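3.2 Transit cases and packing protocol

Loans between the two stores at Stodberg and Kikbridge were packed in hard-shell cases of a single pattern, so that the container could be treated as a constant in the comparison of lining materials. Earlier work on the Coelho collection (Mendes and Rocha) had mixed cases of different depth and wall form, and the authors noted that the effect of the lining could not be separated from that of the shell. The present study was limited to small ceramic and glass objects with a largest dimension below the internal depth of the case. Textiles, works on paper and objects with loose surface deposits were excluded.

Each case was conditioned with the lid open in the packing room before loading. Loggers recording temperature, relative humidity and shock were placed against the object cushion and not against the shell, following the practice set out by Nwosu. The logging interval was kept the same for all journeys. A case was closed only when the reading inside the base agreed with that of the room.

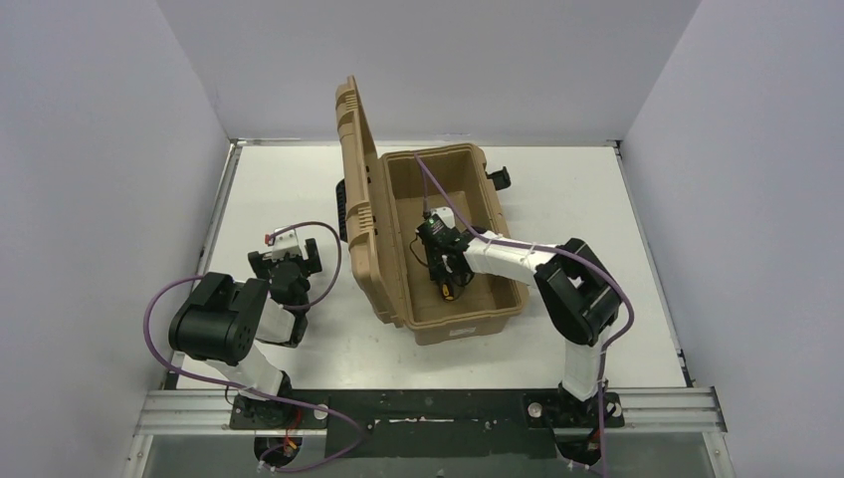
3.3 Journeys and handling

A total of 19 journeys was made by road, of which 18 gave complete records. The remaining journey was dropped from the analysis after the logger stopped during loading. All journeys began in the morning and used the same van and the same route, which includes a stretch of unmade road near the Pondusero depot. Handling at both ends was carried out by trained staff who had not been told which lining was in use.

Shock events were counted when the recorded peak passed the threshold adopted in the pilot study. Events within the same second were merged. Okoro and Falcão have argued that merging hides repeated low-level impacts of the kind caused by trolley wheels on tiled floors, and the unmerged counts were therefore kept and examined separately. The ranking of the linings was the same under both methods — the differences between them were smaller in the unmerged data.

The lid was treated as part of the handling risk. In this pattern it is tall in relation to its thickness, and when raised it stands well above the base. Staff were asked to open and close it with one hand on the rim and to keep objects away from the hinge side until it had been fully raised.

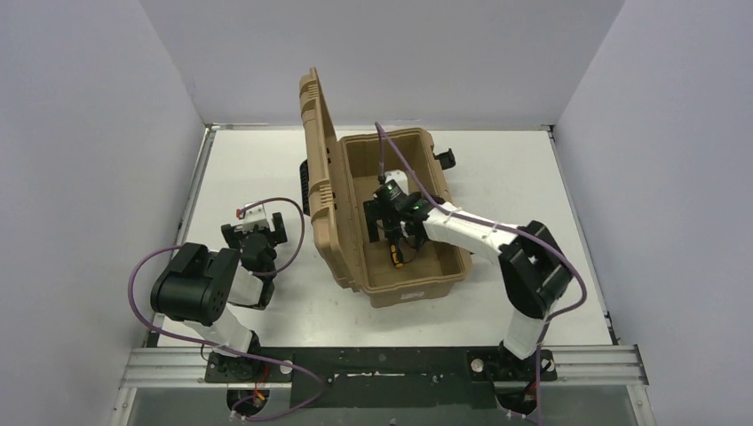
Figure 2. Transit case standing open, with the ribbed lid raised and the base to its right.

Relative humidity inside the closed case changed slowly on all journeys, and in no case did it follow the short swings recorded in the van. This agrees with the results of Mendes and Rocha for cases of greater depth. Temperature was less well buffered. On the December journeys the reading at the cushion had fallen noticeably by the time of arrival, and unpacking was delayed until it had recovered to 80 per cent of the original difference from the outside air. For 8 of the journeys this meant that the case stayed closed overnight at Kikbridge. No new cracks or losses were found on inspection, although the period between inspections was too short to rule out slower forms of damage such as the growth of existing crazing.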